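6.3 Preparing the tabletop demonstration for visitors

This section applies to open days and booked visits at the Mosdale site. It should be read together with section 6.2 (Visitor routes and barriers). The presenter is responsible for every step unless a step names the duty engineer.

1. Switch on the Bokance arm at the wall cabinet and wait for the steady green lamp.

2. Confirm with the duty engineer that the visitor speed limit, programme 22, has been loaded. The workshop programmes must not be used while guests are present.

3. Wipe the tabletop with a dry cloth.

4. Place the tray and the cutting board on the left as seen from the wrist camera. Items for the clearing task are then set out by hand.

5. Send the arm to the start position and open the gripper fully.

6. Check the wrist view on the Semaan display before admitting the group. 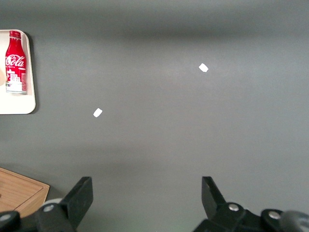

Figure 37. Wrist view with gripper open. Bottle in tray, two white pieces on the open surface, board at lower left.

Note: Small light-coloured pieces may be placed anywhere on the open surface that the arm can reach. They need not be straight.

7. Invite the group to the barrier and start the task from the handheld panel.

CAUTION: Visitors must not reach over the barrier while the arm is powered, including when it is at rest. If a visitor does so, press the stop button and repeat from step 5.

8. At the end of the session, park the arm and enter the number of guests in the visit record (form 203).

Groups attending the June open day will be received by Niloufar Bahrami. Requests to change the layout should be sent to Tracey Entwistle.

Section last revised 5th March.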